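Soporte Nostska — Kit de recogida textil Ciltow
Incidencia 91
Estado: en espera del cliente
Abierta por: Leif Ladefoged
Asignada a: Kai-wen Mak

Leif Ladefoged escribió:
Buenas tardes, y perdonad de antemano la parrafada. Tenemos el kit Ciltow a prueba desde julio y en general estamos muy contentos con él (el montaje fue una delicia, todo hay que decirlo), pero desde que instalé la última actualización la pinza me suelta las prendas a medio camino. Con camisetas va de maravilla. Con telas gruesas, de las que se enrollan sobre sí mismas, cierra, levanta un poco y avisa de «agarre perdido». He limpiado las yemas, he repetido la calibración dos veces y sigue igual. Os dejo lo que guarda la cámara de muñeca, por si os sirve.

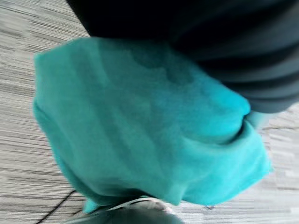 También he probado a bajar la velocidad a la mitad y mejora algo, aunque entonces una cesta entera se hace eterna y mi compañero Svend Oddsson ya me mira con mala cara. ¿Puede ser cosa de la fuerza de cierre?

Kai-wen Mak respondió:
¡Hola, Leif! Muchísimas gracias por contarlo con tanto detalle, así da gusto. Lo primero que miraría es el perfil de tejido: la actualización lo devuelve a «fino» y la pinza cierra con muy poca fuerza. Entra en Ajustes, Pinza, Perfil, elige «grueso» y reinicia el controlador. Y una cosa más: la imagen sale muy movida, así que el cálculo del punto de agarre no es de fiar. Activa «esperar a imagen estable» en el mismo menú y vuelve a probar, por favor, con la velocidad normal.

Leif Ladefoged respondió:
Pues tenías razón con el perfil, estaba en «fino». Lo he cambiado y con las toallas ya no falla. Con las sudaderas todavía se le escapa alguna — muchas menos que antes, eso sí. La espera de imagen la he activado también y apenas se nota en el tiempo total.

Kai-wen Mak respondió:
¡Qué alegría! Para lo de las sudaderas, mándame el registro completo (Ajustes, Diagnóstico, Exportar) y dime cuántos ciclos llevan las yemas. Si pasan de 1.000, te envío un juego nuevo sin coste, que entra en el periodo de prueba. Dejo la incidencia abierta hasta que me llegue el archivo.

Última actualización: 12 de diciembre de 2020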